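When the Left Gripper Stopped Reporting

September 21, 2022

We lost most of a cushion session to a fault I should have caught in January. The task is simple: two hand-held grippers, one armchair, pick up the cushion and put it back. The Tapsell logger records jaw width on both sides. 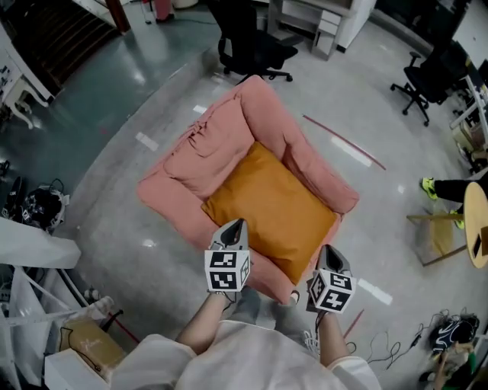 The left channel froze nine minutes in. The value held at 35 mm while the jaws kept moving, and the logger raised no alarm – a constant reading passes its range check. Ashton Cosgrove found it when he plotted both channels that evening. Eight takes were unusable.
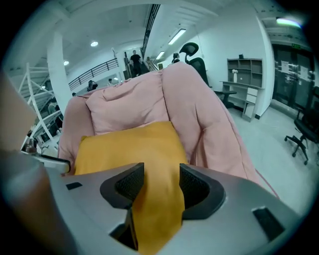 Yellow cushion between the finger pads, pink armchair behind.

I blamed the cable first. Swapping it changed nothing. The cause was a buffer in the Narner driver that repeats its last good sample after a dropped packet, with no limit on how long.

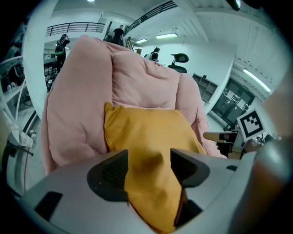

The new check compares jaw width against pad position in the video. Any disagreement lasting over three frames stops the take. Soft goods are the awkward case: a pillow narrows as it passes between the pads, so the width of the fabric higher up is no guide to the gap. I now measure from the inner pad edges only. The driver patch is with Hamish Whitcombe for review.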